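Friday, late

Long day, and I want to get it down before the weekend wipes it out of my head.

We closed the tray set this afternoon. 836 episodes, of which 212 are the held-out ones I have been keeping away from everybody, including myself. Decha Tanasarn signed off on the split at lunch and I started the first proper comparison right after. It finished a little before six.

The question has been the same since February. When the policy learns to put fruit in a tray, does it need to see the approach, or can it get by with the last part only, where the hand is already over the object? Decha thinks the approach matters more than the grasp. I thought the opposite. We had a polite disagreement about it in the kitchen that went on for most of a week, and then he said we should stop talking and cut the data both ways. So that is what I have been doing.

The method is simple enough that I can write it in one paragraph, and I should, because I will have to put it in the draft anyway. Take every demonstration. Make one copy with the full motion. Make a second copy that starts only when the hand is within 20 centimeters of the target. Train the same network on each, same number of steps, same seeds. Then run both from the same starting layouts and score them blind. The person scoring gets the recordings in shuffled order with the run names stripped off.

The annoying part is "same starting layouts." A person resetting a table by hand drifts. You think you put the fruit back where it was and you are two fingers off. In the spring I didn't take this seriously, and I lost a whole round of results to it. Now the overlay is up on the monitor the whole time and I nudge things until the live view sits on top of the reference. It's slow. My back hurts from leaning over the table.
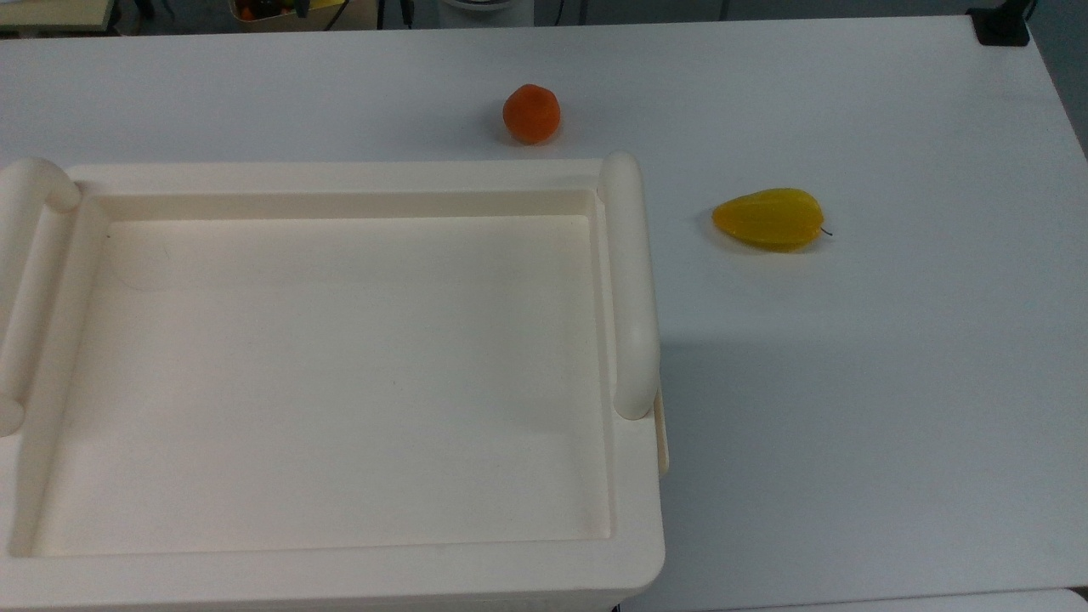 I did the orange and yellow layouts myself and left the rest to the afternoon shift. With two targets the order is open, so we score both fruits in the tray as a success no matter which goes first. I argued for fixing the order and lost. I think now that losing was fine. The order turned out to be useful to look at on its own.

Results, as they stand tonight. On the 212 held-out layouts, the full-motion policy got both pieces in on 157. The short one got 102. That's a bigger gap than I expected, and it is in Decha's direction. I wrote him a message that said "you were right" and then sat there for a minute before sending it.

But the failures are more interesting than the total. I went through the 55 failures of the full-motion policy one at a time, with headphones on so people would leave me alone. Most of them are not missed grasps. The hand gets the first piece, drops it in the tray properly, and then hangs there over the tray. Sometimes it drifts back and forth between the tray and the second piece until the time runs out. So it knows how to start and it knows how to place, but the turn from one job to the next is weak. The short policy fails in a different way. It mostly never gets moving toward anything, and when it does it comes in at a bad angle and pushes the fruit along the table.

The handles worry me a bit. They stand up from the rim, and a hand coming across from the side has to lift to clear them. The full-motion policy has seen plenty of that. The short one has seen almost none, since the cut throws away exactly the part where the lift happens. So some of the gap may be about the tray and have little to do with approaches in general. Decha will say this is the point, that an approach is made of things like that. A reviewer will say we picked a tray that favors our answer. I would like to repeat a small set with a flat tray before anyone else asks for it. Put that on the list for next week.

Other things from today.

The Cellier people called about the joint plan. They want our scoring sheet and I said yes, but they need to use it the way it is and leave the categories alone. Last time they merged "dropped" and "never lifted" into one column and we couldn't compare anything afterward.

Flivetell logging crashed once around three. It came back after a restart. I checked that no episodes were lost and none were. I still don't know why it does this, and I have stopped telling people it's fixed.

Mahawong asked for a summary for the Nirkivby meeting. One page, no graphs. I wrote half of it and then deleted the first sentence, which said the approach phase is "essential." We have one task, one tray and one afternoon of scores. I changed it to say that removing the approach lowered the success rate on this task. Duller, but I can stand behind it.

I also need to be straight with myself about the scoring. I was one of the two scorers. The names were hidden, but after a couple of hours I could usually guess which policy I was watching from how it started to move. The second scorer agreed with me on nearly all of them, which helps, but she probably could guess too. Next round we should have someone score only the end state, from a still of the table after the time limit, with no motion at all. Both pieces in the basin or not. It would take less time as well.

Left the second seed training overnight. If it comes out the same way I'll start the write-up on the train. If it doesn't, I have to find out how much of this is noise, and the page for Mahawong waits.

Dinner was crackers and a banana at my desk. Going to bed.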